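Naltum opens up its hand maintenance routine to everyone

October 2022

Naltum is delighted to share the full maintenance routine for the robotic hand at its demonstration bench, free to read and free to copy. The guide covers the whole life of the hand between one service and the next: daily checks, cable care, finger calibration and what to do when a joint starts to feel stiff.

The routine grew out of a long summer of repairs. In June the hand was losing its finger positions several times a week, and the team at Naltum's workshop kept fixing the same fault in slightly different ways. Dace Ots, who looks after the cell, began writing each repair down on the day it was done. Those notes became the guide.

"I wanted something you could follow with a screwdriver in one hand and a cup of tea in the other," said Dace Ots. "We had all the knowledge already, but it was spread over five people and a drawer. Now a new starter can do the morning check alone in their first week, and I love seeing that!"

The morning check takes 17 minutes. The arm is brought to its rest position over the table, the fingers are opened and curled one at a time, and the readings are compared with those saved the evening before. Any finger that has drifted is calibrated again before work begins. After that comes a slow look along the cable at the wrist, where most of the summer's faults began - a cable pulled too tight at the wrist will tug on its connector every time the forearm turns.

Every 200 hours the hand comes off the wrist for cleaning. At 400 hours the finger tendons are inspected and, if needed, replaced with parts supplied by Notine. The guide gives the order in which screws should come out, the cloth to use and the two places where grease must never go. It also has a page on putting things back, written after one memorable afternoon with a thumb fitted the wrong way round.
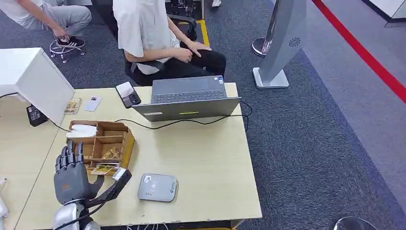
The robotic hand over the demonstration table, beside the divided wooden box and an open laptop.

The current hand has now run for 2,100 hours under the new routine. Stops for wrist cable faults have become rare enough that the team remembers each one, and a full tendon change, once a job for a whole day, is finished before lunch.

Ekon, which runs a similar bench, has been trying out the guide since the summer and sent back a long list of corrections, nearly all of which are in the published version. Further comments are very welcome, especially from people working with older wrists, where the connector sits on the other side.

The guide can be collected in print from the Naltum workshop at Baranauskienė or requested by post. Questions about the routine should be addressed to Dace Ots at the workshop.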